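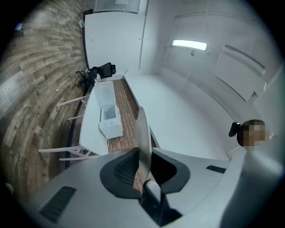 The long side of the room, with the white table and the two boxes still on it.

Mixed planks next to brick pattern: keep the strip or pull it?

plankandbean
Apr 10, 2023

Hi all, long-time reader, first time starting a thread. We took over a back room at my sister's place in Elwood and I've been put in charge of making it nice to work in. You can see what I'm dealing with in the photo. There's the wood-grain plank stuff in gray, brown and tan, all mixed up with knots and streaks everywhere, and then there's the reddish-brown brick pattern strip. My sister loves both. I love the planks and could happily never look at the brick again.

The room is 300 square feet and we've got $936 left after paying the electrician, so I'm not ripping everything out. What I really want to know is whether the strip can stay if I change the furniture, or if I should bite the bullet and cover it. The white table is staying no matter what (it was a gift and I'd hear about it until I die). Chairs are negotiable!

mossy_grout
Keep the brick! I'd give a lot for a bit of color like that. The planks already have brown in them so it ties in better than you think. What I'd change is all the white. White table, white chairs, white boxes, and then that one black office chair down at the end looking like it wandered over from an accounting firm.

plankandbean
Ha, the black chair is mine and it's the only comfortable one in the house. My back isn't 25 anymore. The mesh backrest is the whole reason I can sit through an afternoon of invoices.

Luzius Haslinger
I have to disagree with mossy. Two strong patterns side by side is one too many. With planks that busy you want something plain next to them. Put a flat-woven runner down the length of the brick, dark gray, no border, and see how you feel after a month. If you hate it you're out the cost of a rug. I did this in a hallway with old tile and ended up leaving the runner there for good.

mossy_grout
A runner under a table with chairs going in and out all day? Those legs will catch on it every single time. Been there, tore one, swore a lot.

Luzius Haslinger
Then get a thin one and tape it. I use the Botine double-sided tape, the wide roll. Mine has been down since last July and hasn't shifted.

plankandbean
OK the tape idea is interesting. Does it leave gunk behind when you pull it up? My sister will check.

Luzius Haslinger
A little on mine, in one corner. Came off with warm soapy water and a plastic scraper. Try a small piece somewhere she doesn't look.

tall_order_51
Can we talk about the boxes? I'd sort those out before spending a cent on the floor. The lidded one is fine, you can put it on any shelf. But the one under it, with the gray panel and the cable hanging off it, what is that? If it has to be plugged in I wouldn't stack anything on it, and I'd clip that cable to the back of a table leg so it isn't dangling where somebody's knee will find it.

plankandbean
It's my sister's and I've been told not to touch it, so I can't give you a proper answer. She says it runs off the wall and that it "lives there." The lidded box is all my receipts. I can move that one today, fair point.

tall_order_51
Move the receipts, clip the cable, then look at the floor again. It'll look different with a clear table, I promise.

Lorraine Kingi
I'm with the keep-it crowd, sorry Luzius. We had a brick pattern in our old sunroom and I spent two years planning to get rid of it, and now that we've moved I miss it. What made ours work was swapping the chairs. We had thin white ones too and they sort of disappeared, and all you saw was floor. I bought 4 Söderlund chairs secondhand in a mid brown, nothing fancy, $51 each, and the room settled right down. You'd have plenty left over for a decent lamp.

mossy_grout
Yes to brown chairs! Or paint the ones you have. Sand lightly, prime, two thin coats. I used Monano furniture paint in a color called Walnut Shell and it's holding up fine except on the top rails where people grab them.

Luzius Haslinger
Brown chairs on brown planks next to red-brown brick. You'll need a flashlight to find a seat.

Lorraine Kingi
Lol. We managed!

plankandbean
Okay, I showed my sister this thread and she is now insufferable because she thinks she won. Plan for the weekend is to move the receipts, clip the cable if I'm allowed near it, and paint one chair to see. If the chair looks awful I'm buying the runner and the tape. Mossy, did you use a brush or a foam roller on yours?

mossy_grout
Foam roller for the seats, small angled brush for the legs and rails. Take the felt pads off first, I forgot and painted right over mine.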